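Small drawer unit on desk, bottom drawer sticks in summer

Flusley
Member, 11 posts

Hello all. I rent one room and keep my papers and sewing things in small storage units that stand on the desk. One of them has a drawer with a wood-grain finish at the bottom, which I bought second hand. In winter it opens well. In August it became so tight that I must hold the unit with one hand and pull with the other, and last week the handle came loose in my fingers. I do not have many tools, only a screwdriver and some sandpaper. Should I sand the drawer, or wait until the weather is cooler? Also I have put a lighter cabinet on top of it, and I do not know if the weight makes it worse.

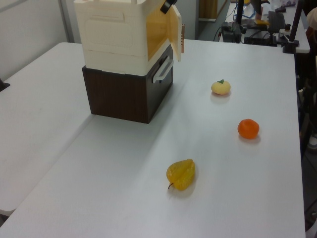

The room is on the north side and I dry my washing in it, so the air is quite damp. I have tried soap on the runners. It helped for 3 days and then it was the same as before.

Lenz_at_home
Regular, 1,561 posts

Please do not sand yet. Wood takes water from the air and becomes wider, and if you sand it now you will have a loose drawer in January. First take the drawer out completely and leave it in a dry room for a week. Then look at the sides for shiny places, as these are where it rubs. If it still sticks after drying, sand only the shiny places, very lightly, and try it often. When it fits, rub a plain white candle on the same places. Soap is not so good in a damp room because it takes water too.

For the handle, take out the screws, put a piece of matchstick with wood glue in each hole, wait 12 hours and screw it in again. The weight on top can matter if the top board is thin and bends. Push down on it with your hand while you open the drawer, and you will feel if there is a difference.

Avolow
Member

just buy a new one, they are cheap

Prisasent
Member

I had the same trouble in my old flat. I agree with the candle. I would also dry the washing in another place if you can, or open the window for some time each morning. My drawer became better without any sanding, but it needed most of a month.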